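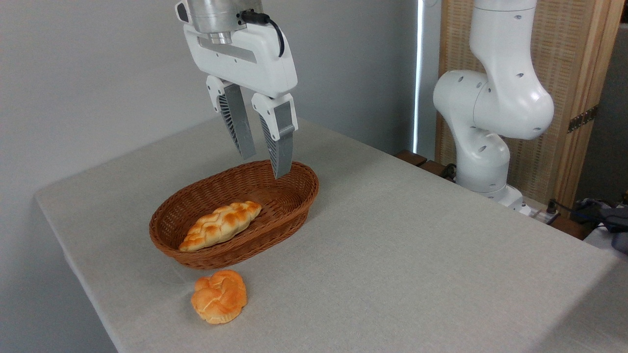

Inicio | Mesa | Despensa | Viajes | Cartas

Cosas de pan trenzado

Llevo desde noviembre haciendo trenzas de pan y en mi casa ya me miran raro. Empezó con una receta que me pasó Vojtěch Zeman, escrita a mano en el dorso de un recibo, y con una frase suya que todavía me persigue: «la trenza se aprieta en el centro y se olvida en las puntas». Yo hice lo contrario, claro, y me salió una especie de zapatilla (riquísima, eso sí).

El truco de la corteza dorada me costó más. Dos capas de huevo batido, la segunda justo antes de hornear, y mucha paciencia con el pincel. Cuando la masa crece, las tiras se separan y asoman esas zonas pálidas, color crema, que al principio yo tapaba con más huevo como una loca. ¡Ahora las busco! Un pan largo, brillante y naranja por arriba, con sus vetas claras, me parece mucho más bonito que uno pintado entero.

Y luego está la cesta. Defiendo la cesta ovalada a muerte: el pan alargado pide una forma alargada, acostado a un lado, y queda sitio para lo que venga. La de mimbre rojizo, tejida en diagonal y con el borde grueso, es mi debilidad. En Gallardo, la tienda donde voy a mirar sin comprar (mentira, compro), las tenían a 30 euros y me llevé una después de darle tres vueltas al local. Debajo, un mantel gris claro y nada más, que el color ya lo pone la corteza.

Si sobra masa, hago un bollo redondo, también trenzado. Se cierra en corona, se meten las puntas por debajo y al horno con su hermano mayor, aunque sale antes. Amanuel Abera lo abre todavía tibio y le pone mantequilla con sal; yo soy más de esperar al desayuno, a las 8, con el café y la casa en silencio. El bollo va directo al mantel, junto a la cesta, y cada cual arranca su trozo.

Mañana pruebo con cuatro cabos. Ya he comprado más huevos.

También en Mesa
- Mantequillas con sal, una cata entre amigos
- Florian Carré y su horno de patio
- Manteles lisos: elogio del gris
- Qué hacer con el pan de ayer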